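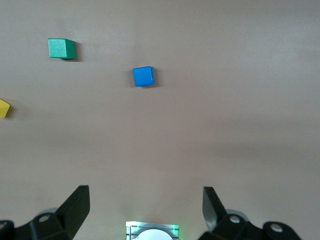
Ansicht der Handgelenkkamera auf den Tisch mit grünem, blauem und (links angeschnitten) gelbem Klotz, Greifer geöffnet.

Pakunau Vorführtag: Aufzeichnungen Klötze sortieren

README, Stand März
Ansprechpartnerin: Giuliana Muñoz

Inhalt

Der Datensatz enthält die Aufzeichnungen vom Vorführtag in der Halle Vasthorpe. Gezeigt wurde den Gästen eine einzige Aufgabe: farbige Klötze vom Tisch aufnehmen und in einer angesagten Reihenfolge ablegen. Gesteuert wurde abwechselnd durch das Team (Fernsteuerung) und durch die trainierte Steuerung Itetti. Beide Betriebsarten liegen im selben Format vor und unterscheiden sich nur im Feld modus.

Umfang: 69 Episoden, davon 22 mit Itetti, der Rest ferngesteuert. Eine Episode umfasst höchstens 500 Zeitschritte. Wird die Grenze erreicht, bricht die Aufzeichnung ab und das Feld ende erhält den Wert zeitlimit.

Verzeichnisstruktur

episoden/ Eine Datei pro Episode, fortlaufend nummeriert
bilder/ Einzelbilder der Handgelenkkamera, nach Episode sortiert
meta/ablauf.csv Zuordnung Episode, Vorführblock, Modus, Bedienperson (Kürzel)
meta/kalibrierung.json Kameraparameter, gültig für den gesamten Tag
meta/ausschluss.txt Episoden, die nicht für das Training verwendet werden sollen

Felder je Zeitschritt

zeit: Sekunden seit Episodenbeginn
gelenke: Gelenkwinkel in Radiant
greifer: Öffnung, normiert, 0 geschlossen, 1 offen
aktion: Sollwert an die Steuerung
bild: relativer Pfad zum Kamerabild
modus: fern oder itetti
ansage: Farbfolge als Text, z. B. "blau, grün, gelb"

Die Ansage wurde von den Gästen gewählt und vom Team eingetippt. Tippfehler sind nicht korrigiert. Wer nach Farbfolgen filtert, sollte vorher normalisieren (Groß- und Kleinschreibung, Leerzeichen, in einem Fall Strichpunkte).

Ablauf der Vorführung

Die Vorführung lief in 3 Blöcken. Block A war reine Fernsteuerung, damit die Gäste den Aufgabenablauf kennenlernen konnten. In Block B wechselten sich Fernsteuerung und Itetti ab. In Block C durften Gäste selbst an das Bediengerät, jeweils nach kurzer Einweisung und mit einer Person aus dem Team am Not-Halt. Bedienkürzel, die mit G beginnen, stehen für Gäste. Namen wurden nicht erfasst.

Zwischen den Episoden wurden die Klötze von Hand neu verteilt. Ein festes Raster gab es nicht. Ein Klotz kann zu Beginn daher teilweise oder ganz außerhalb des Kamerabilds liegen. Solche Episoden sind nicht gesondert gekennzeichnet. Für Verfahren, die im ersten Bild alle Objekte voraussetzen, ist der Datensatz ohne Vorauswahl ungeeignet.

Bilddaten

Es gibt nur die Kamera am Handgelenk. Eine feste Außenkamera war vorgesehen, wurde aber wegen des Besucherbereichs abgebaut. Teile des Greifers liegen am unteren Bildrand im Bild. Eine Maske für diesen Bereich liegt nicht bei; bei Bedarf aus mehreren Bildern mit geöffnetem Greifer selbst ableiten, die Fingerstellung ändert sich beim Schließen.

Die Belichtung stand auf Automatik. In Block C schwankt die Helligkeit der Tischfläche stärker als in A und B, vermutlich durch Personen nahe am Tisch. Farbschwellen, die auf Block A eingestellt wurden, sollten vor der Verwendung auf C geprüft werden.

Bekannte Mängel

Episode 17: Zeitstempel springt einmal zurück. In ausschluss.txt eingetragen.
Episode 41: Ansage fehlt, Feld leer.
Block C, erste Episoden: Der Greiferwert ist gegenüber dem Bild um roughly konstante Latenz versetzt. Ursache ungeklärt, vermutlich Puffer im Bediengerät.
Der Vermerk erfolg in ablauf.csv wurde vor Ort nach Augenschein gesetzt. Ein zweiter Durchgang steht aus.

Verwendung

Gedacht zur Fehlersuche und als kleine Ergänzung zum Hauptdatensatz Agbayani, dessen Lader die Dateien ohne Anpassung liest. Für einen Vergleich Fernsteuerung gegen Itetti taugen die Zahlen nicht: Ansagen und Startlagen waren zwischen den Modi nicht abgeglichen, und in Block C saßen ungeübte Personen am Gerät.

Änderungen

v2: Kalibrierung ergänzt, Ausschlussliste angelegt
v1: Erste Ablage nach dem Vorführtag

Rückfragen und Korrekturen bitte mit Episodennummer an Giuliana Muñoz.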